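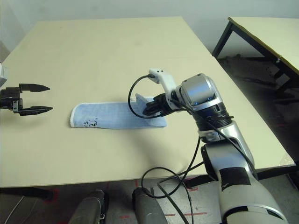 Adthorpe Linen Store: progress report to the Meloden grant office
Period ending February
Prepared by Maxine Pearce. Folding section reviewed by Asnakech Negussie.

1. Status

Work on the folding standard is on schedule. Work on the shelf refit is behind by one delivery. Spending remains within the approved budget and no transfer between lines is requested.

The store holds 606 hand and bath towels in circulation. Of these, 133 have been refolded to the new standard and returned to the shelves. The remainder are being changed over as they come back from the laundry. No separate refolding run is planned.

2. Folding standard

The earlier practice allowed each shift to fold in its own way. Stacks differed in width, and towels at the back of a shelf were often pulled out of shape to reach the ones behind. The standard now in use for light blue towels is the long fold, which produces a narrow rectangular strip. The method is as follows.

Lay the towel flat on the table with the long side parallel to the front edge. Fold lengthwise to the finished width. Align the hems at the short ends before pressing down. Smooth from the center toward each end. Lift a corner of the top layer if the layer under it has bunched, pull it flat, and lay the corner back.

Most rejected folds fail at the short ends. The hem is thicker than the body of the towel, and if the two layers are offset the end will not lie square.

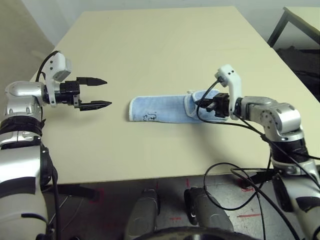
Asnakech Negussie has proposed a change to the inspection step. At present the folder checks the width only. Under the proposal both ends would be checked for square before the towel leaves the table. A trial on the Friday shift added little time, and the change will be adopted unless the laundry objects.

3. Marking

Marked towels are folded with the lettering outward and near one end, so that it can be read without opening the stack. Older towels with faded marks are set aside and re-marked before folding. The marking pens supplied by Cordeiro have held up in the wash so far. A longer trial is needed before we commit to a full order.

4. Work surface

The folding table is to be kept clear between batches. Pale, plain tops were chosen for this work so that lint and loose threads can be seen and wiped off before the next towel is laid down.

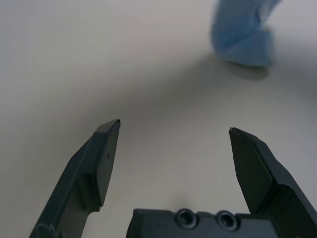
Cleaning is done with a damp cloth at the start of each shift and again after any batch that sheds. Spray polish has been withdrawn. It left a film, and towels slid during the lengthwise fold.

5. Shelving

Tulness has delivered 5 of the 8 shelf units. The delivered units are assembled and in use. The outstanding units have been confirmed for next month. Until they arrive, bath towels stay on the old racks, where the depth is too great for the new fold and a second row has to be kept behind the first.

6. Next period

Complete the shelf refit. Issue the written folding sheet with the revised inspection step. Report the count of refolded towels and the reject rate by shift.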